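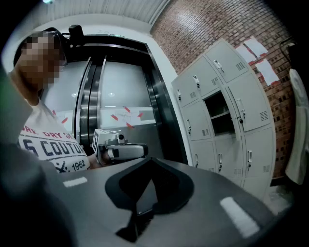
How do I get a musty smell out of thrift store T-shirts?

Wash them in warm water with a cup of plain white vinegar and no detergent, let them soak for an hour before the cycle finishes, then wash again the normal way and dry them outside if you can.

Posted in Laundry & Clothing by Theda Stöcker

More detail, as the form insists on it. I buy used T-shirts, mostly old printed ones, from a shop in Velcombe that stores its stock in a basement and appears to be proud of this. Everything I bring home smells like a church hymnal. I have run the last batch through the washer three times with regular detergent on warm. They come out smelling like a church hymnal with flowers on it. Then they dry, and the flowers leave.

I don't want to wreck the lettering on the older ones. I'm also not interested in spending more on the cure than I did on the shirts. The whole pile cost me $16.

Top-loading machine, fairly hard water, no yard but I have a balcony that gets sun until noon.

3 replies

Edem Agbenyega

The short version at the top is mine, moved up there by whoever runs this site. It's fine as far as it goes. Some things it leaves out:

If your washer has no soak setting, let it fill, let it swish for a minute, then stop it and walk away. A bucket or the bathtub works too. Turn the shirts inside out first. Vinegar won't bother most prints at that strength, but rubbing will, and old lettering that has already started to crack doesn't need encouragement.

Never put vinegar in with bleach. The combination makes a gas you do not want to meet in a laundry room.

If one round doesn't do it, try half a cup of baking soda in the next wash. Separately, please. People love to pour the two in together and watch it foam, and what they end up with is mostly salty water and a feeling of accomplishment.

Use less detergent than you think. With three washes behind you and hard water, I'd bet a good part of what you're smelling is old soap holding on to the basement. Run one load with no soap at all and look at the water. If it suds up, there's your answer.

Don't use the dryer until the smell is gone. Heat seems to set it, and it's hard on prints anyway. Your balcony in the morning is better. Hang them inside out so the sun doesn't fade the front, and leave space between them. I would give it two mornings. Also skip fabric softener, on these or in my opinion on anything.

One more: smell your washer. Put your head in there. If it smells like the shirts, you have been baptizing them in the problem. Hot empty cycle, wipe the rim under the lid, leave the lid up afterward.

Roswitha Vogler

Freezer. Put them in a bag overnight and the cold kills everything. My sister does this with jeans.

Edem Agbenyega

Cold makes most of it take a nap. Then it thaws out and you have a musty shirt that was in with the peas.

Roswitha Vogler

Well, it works for her.

Sakda Thepsuriya

I sold used clothing at the Hokeo flea market for five years, and I have smelled things. Edem is right about the soap. I'll add that it matters what kind of musty you have.

Dusty, papery, old closet: air alone will usually fix it. I used to hang a rack of shirts by an open window with a fan on them and not wash them at all until the end of the week. Half of them didn't need any treatment.

Sour, wet towel: that's mildew, and you want oxygen bleach, the powdered kind. The store brand is fine. Dissolve it in warm water before the shirts go in, soak for as long as the box says, rinse twice. Test a hem if the color looks nervous.

Mothballs: give it back. I mean it. I had a box of cardigans that I aired for 40 days, and at the end of it the porch smelled too.

Check the little black or gray specks around the collar and underarms as well. If those don't come out with the oxygen bleach, they probably aren't coming out, and I'd let that shirt be a rag.

And ask the shop for a discount. A basement is a choice they made.

Theda Stöcker

Did the no-soap load tonight. It sudsed like a bubble bath in a cartoon, so I owe somebody an apology, possibly the basement. Vinegar soak is going now and the apartment smells like a salad. Balcony tomorrow morning. The one with the mothballs is going back to Velcombe.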